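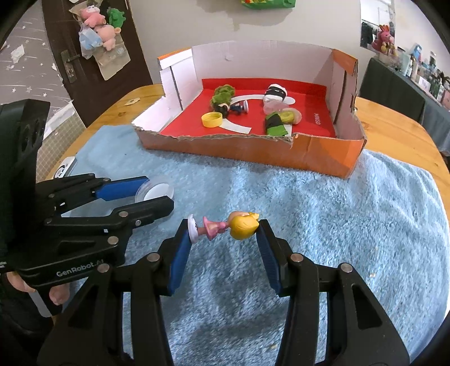 Small doll with yellow hair and a pink outfit, held between two blue finger pads.

Section 4: Moving your home screen to Clatix 3

Welcome to the fun part! By now you've backed up your phone (Section 3), so you're ready to bring your old layout across to the new Clatix launcher. Most people finish this in one sitting, and the new gesture drawer is a real treat once it's on.

Before you start
Charge the phone to at least half. Connect to Wi-Fi. You'll need 340 MB of free storage for the launcher and its icon cache.

Import your layout

1. Open Settings, then Apps, then Default apps.
2. Tap Home app and choose Clatix. Your screen will go plain for a moment – this is normal.
3. Press and hold any blank spot on the home screen and tap Bring my layout.
4. Pick your old launcher from the list. Folders, dock icons and page order all come over (yes, even nested folders now!).
5. Tap Preview. Swipe through each page and check that your folders look right.
6. Tap Keep it.

Note: Widgets come across as gray placeholders. Tap each one to give permission again. The Pemitz weather widget asks twice, once for location and once for background updates.

Caution: Don't uninstall your old launcher until you've tapped Keep it. Removing it during the preview clears the imported pages and you'll have to start again from step 3.

Set up the gesture drawer

7. Swipe up with two fingers and hold until the drawer opens.
8. Drag in the apps you use most. The drawer holds up to 216 shortcuts, so go wild.
9. Tap the pencil to set a color for each row. A-yeong Tak designed the Bresside color set, and it looks gorgeous in dark mode.
10. Set Hold time. The default is 300 milliseconds. If the drawer keeps opening by accident, nudge it up a little.

Note: Two-finger swipes can clash with split screen on some tablets. Turn on Edge start only under Gestures if that happens.

Icon packs

11. Go to Look, then Icons, and choose a pack. Patrício is built in and covers more than 1,000 apps.
12. For any app that still shows its old icon, press and hold it, tap Edit, and choose a shape and background.

Caution: Changing packs resets icons you've edited by hand. Save them first with Look, then Icons, then Save my edits.

Thanks to Eun-ji Ji for testing every step on the May build – she caught the placeholder bug on foldables, which is fixed in this version. Gesture shortcuts for the lock screen are covered in Section 5.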